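Avow Two-Arm Tabletop Kit, Classroom Edition

Item no. 2963
Sold by Castesetti School Supply
Availability: ships in March with the spring class orders

Overview

The Avow classroom kit is a practice set for robotics clubs and classes that work with two arms on one table. It supplies the soft goods, dishes, containers, task cards and scoring sheets. The arms are not included. Schools supply their own pair, or rent a pair for the term through the equipment desk.

The kit was put together with the robotics class at Enley, where students have used it for 3 terms. Tyra Myklebust teaches the class. Her students run one task per session and keep a written log, and most of the changes made for this edition came out of those logs. The older edition had thin paper mats that slid when an arm brushed them. The mat in this edition is heavier and can be taped down at the corners.

What students do with it

Every task uses ordinary tableware and kitchen items. Beginners start with one arm and one plate: move over the plate, lower the gripper, close it on the item, lift, and set it down inside a marked area. After that they add the second arm. Container tasks come last. They ask students to plan where each arm will be at each step so the two do not meet over the middle of the table.

The Enley group enters the Backlund tabletop challenge as a club. The task cards follow a similar layout, so a class can use the same cards for regular lessons and for challenge practice.
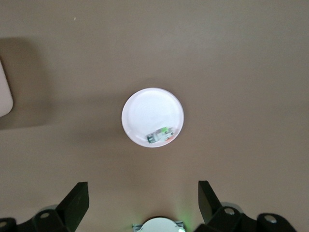
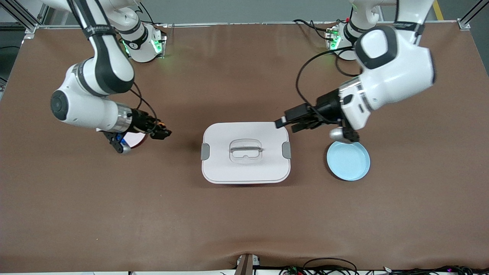 Plate and container work on the brown mat.

In the box

Brown tabletop mat
Round plates and dishes
Lidded food container with side latches
Set of small pick-up items
Task cards, 50
Scoring sheets, one pad
Teacher guide, printed
Corner tape

Colors of dishes and pick-up items vary by batch. If your class trains a vision model and needs the same colors as an earlier order, write the old order number in the notes field at checkout and we will match it when stock allows.

Setting up

Put the mat on a flat table and smooth it from the middle out. It may hold some wrinkles from shipping. They usually relax overnight, and the teacher guide has a page on flattening the stubborn ones. Bolt or clamp the arm bases before powering anything. Run cables behind the bases where you can, and leave enough slack for the full reach of each arm.

Keep lighting the same from session to session if you are recording. White plates pick up glare from ceiling fixtures, and the Enley students found that a plate near a window in the morning looked very different by 3:00 in the afternoon. They now close the blinds before they record.

Wrist cameras should be checked before each run. The guide suggests placing a plate between the fingers at a comfortable height and saving one still to compare against later. A loose camera screw shows up quickly this way.

Class time

A full task with setup and cleanup takes roughly 90 minutes for a new group. Groups that leave the arms mounted between sessions need less. Stellan Skjelbred, who coaches the club side at Enley, splits students into pairs: one drives, the other reads the card and fills in the log, and they trade after each attempt. The scoring sheets have a column for each partner.

Care

Wash dishes by hand and dry them before use. Wipe the mat with a damp cloth. Do not iron it. Check container latches for cracks at the start of each term. Replacement containers are sold one at a time under the same item number with the letter C added.

Do not put real food in the container or on the plates while they are in use with the arms.

Not included

Robot arms, grippers, cameras, table, frame rails, power supplies and computer. The kit does not come with software. Task cards are written so they can be used with teleoperation or with a trained policy, and the guide has a short section on each.

Ordering for schools

Purchase orders are accepted from public and private schools. Include the name of the teacher who will receive the box. Clubs without a school account can order by card.

Unused kits may be returned within 50 days. Opened task cards and scoring pads cannot be returned. If a dish arrives broken, send us a photo of it in the box and we will ship another one.

Related items

Extra scoring pads
Replacement mat, brown
Replacement container, item 2963C
Pick-up items, mixed refill bag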